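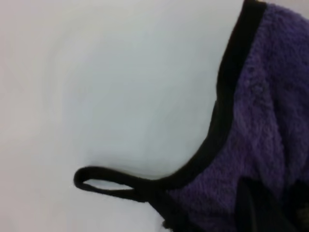 Applicants to health and social care courses at Hulme are asked to submit a personal statement of no more than 400 words. This handout accompanies the second admissions session and should be read before the workshop task is attempted. The statement is read alongside the reference and the entrance test, and carries almost 20 per cent of the overall score. Readers look for evidence drawn from direct experience. Small particulars are acceptable where they lead somewhere: a purple fleece on a pale surface is only a detail until the applicant explains what it told them about the person in their care. Details which lead nowhere should be removed at the second draft.

Section 2. Work experience

Placements may be paid or unpaid. Applicants should record the setting, the dates and the tasks they were permitted to carry out. Observation counts – but it must be described as observation.

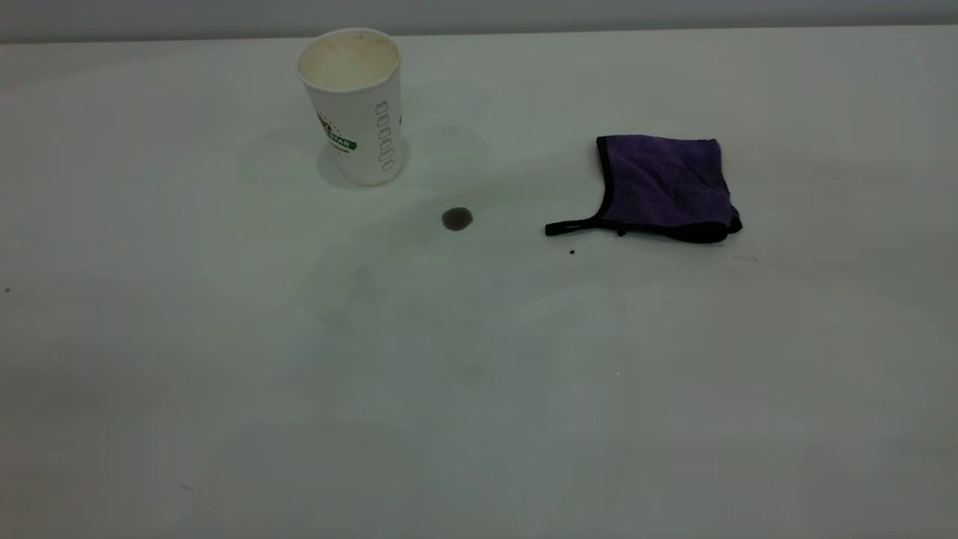 A placement completed in August may be included if the supervisor's form reaches the admissions office with the application. Forms sent separately are not matched to files.

Section 3. How statements are scored

Each statement is read twice, by different readers. Where the two scores differ widely, a third reading is arranged. In the last cycle 697 statements were received and 57 went to a third reading. Applicants are not told which statements these were.

Workshop task: underline every sentence in your draft that could have been written by another applicant. Rewrite two of them.

Related items
Preparing for the Kimolard entrance test
Choosing a referee
Placements at Wetstead: how to apply
Pletleti bursary: notes for applicants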